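Teaching by hand and by remote: pictures from the Memberg workshop

In July we spent a good part of our time showing tasks to the two-armed robot at Memberg. Corina Lehner and Damian Berchtold took turns as operator, and I was writing the notes. Our aim for the season is 3000 recorded demonstrations, all of them made by a person who moves the arms from a distance. The page is for colleagues at Sivard and for everyone who asked us how such work looks.

The task on this page is with soft things: a paper tissue, held by both hands, over a blue balloon on a towel. A balloon gives way when it is touched, and a tissue tears if the operator pulls the two hands apart too fast. Corina likes this task very much. Damian prefers the boxes. 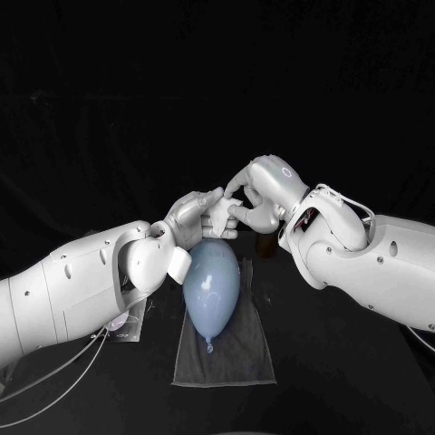

How long does a new operator need before the recordings are good enough to keep?

Most people need two afternoons. On the first one we delete everything, and on the second we keep what Benedikt Frei has checked.

Both hands on the tissue, the balloon just under them. In this position the operator must think of two grips at the same time, and beginners often forget the left one.

A few words about guiding by hand, which we also do. For slow movements of one arm, Benedikt takes the wrist and leads it along the path - it is quicker to explain a curve in this way than with the controls. For the fingers we always go back to remote control.

The recordings are stored under the name Clumura, with the name of the operator and the task. At the last check the folder had 3397 entries, before the bad ones were taken out.

Text: Meinrad Baumgartner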